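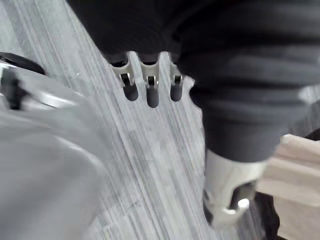 *Zuletzt geändert: im Mai, nach dem Probelauf des Vortrags*

# Sprechnotizen: Greifplanung an weichen Kanten

Redezeit 19 Minuten, danach Fragen. Gisela Cisternas übernimmt den Teil zur Kalibrierung und hat eigene Notizen.

## Einstieg

- Kurz begrüßen, Projektname Liltcombe nennen, nicht die ganze Vorgeschichte.
- Thema eingrenzen: Heute geht es um die Software zwischen Kamerabild und Fingerbewegung. Mechanik nur auf Nachfrage.
- Aufgabe: Ein Humanoid soll am Bett ein Laken an der Kante fassen. Die Kante hat keine feste Form, jedes Modell davon ist nach dem ersten Kontakt veraltet.

## Wahrnehmung

Wir arbeiten mit 2 Sichten. Die Kopfkamera liefert die grobe Lage von Bett, Laken und eigenen Armen. Die Kamera am Handgelenk sieht vor allem die Finger und das, was direkt darunter liegt. Beide Bilder laufen in Pulel zusammen, unserem Dienst für Zeitstempel und Transformationen.

Den Punkt langsam erklären: Die eigenen Gliedmaßen müssen aus dem Bild herausgerechnet werden. Wir maskieren sie aus dem kinematischen Modell. Kabel und Handschuhstoff stehen nicht im Modell, dafür läuft eine gelernte Segmentierung nach.

Weißer Stoff über grauem Boden ist der leichte Fall. Weißer Stoff neben hellen Gehäuseteilen ist der schwere.
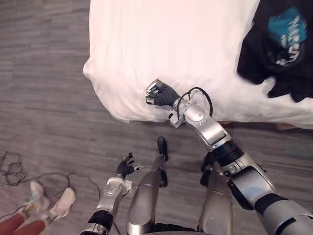 Die Segmentierung gibt eine Kantenlinie mit Unsicherheit aus. Liegt die Unsicherheit über der Schwelle, wird nicht gegriffen, sondern ein zweiter Blickwinkel angefordert.

## Planung

- Navarrete ist der Planer. Er bekommt Kantenlinie, Maske und Gelenkzustand.
- Budget pro Plan: 500 ms. Danach wird der beste bisherige Kandidat genommen oder abgebrochen.
- Beide Arme werden gemeinsam geplant, auch wenn nur eine Hand greift. Die Beine gelten als feste Hindernisse.
- Gegenstände auf dem Bett, zum Beispiel ein T-Shirt, bekommen eine eigene Klasse und dürfen nicht mitgefasst werden.

## Regelung

Für die letzten Zentimeter übernimmt Esent. Der Regler fährt nachgiebig an die Kante und schließt die Finger erst nach stabilem Kontaktsignal. Früher haben wir nach Position geschlossen, da war oft nur Luft in der Hand.

(Hier an Gisela übergeben. Sie zeigt die Kalibrierung der Handkamera.)

## Auswertung

Im Log stehen 727 Griffversuche. Keine Erfolgsquote nennen, die Auswertung ist noch nicht gegengelesen. Fehlerarten nur der Reihe nach ansprechen: Kante falsch erkannt, Zeitbudget überschritten, Stoff aus den Fingern gerutscht.

Falls jemand nach der Simulation fragt: Wir testen darin nur den Planer. Das Stoffmodell ist uns für die Regelung zu grob.

Zum Schluss die Folie mit den offenen Schnittstellen stehen lassen, Kontaktadresse unten rechts.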